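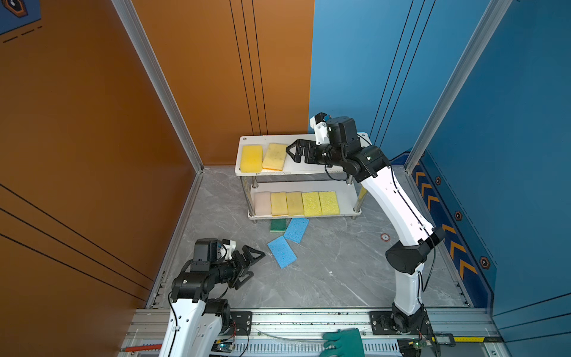 Malsha Uddin asks if the descaler can go in while the tank is still warm from the morning. No. Let it cool first, 20 minutes with the lid off, then start at step 1.

4.3 Descaling the Bitura kettle tank

Do this every 200 fills, or when the Mok light blinks amber. Hard water areas (Surnley, most of the valley) – go sooner.

1. Switch off at the wall. Unplug.
2. Lift out the mesh filter. Rinse under the tap, set aside.
3. One sachet of Drevar powder into the tank. Fill to the lower line with cold water.
4. Stir with a plastic spoon. No metal.
5. Leave 12 minutes. Longer if the scale is thick, but not overnight.
6. Pour away. Wipe the inside with a soft sponge, never the scouring side.
7. Refill to the upper line, boil, pour away. Do this twice.
8. Filter back in – tab facing the spout. It clicks.

Note: some white flecks after the first boil are normal. Flecks after teh third, repeat from step 3.

Caution: do not mix Drevar with bleach or any bathroom cleaner. Open a window.

Caution: base must stay dry. If water gets in the socket, leave it upside down for a day before pluging in.

Reset the light: hold the button until it beeps. Still amber? Old units, anything sold before November, need two holds. Rezaul Weerakoon has the parts list, seal is part 194.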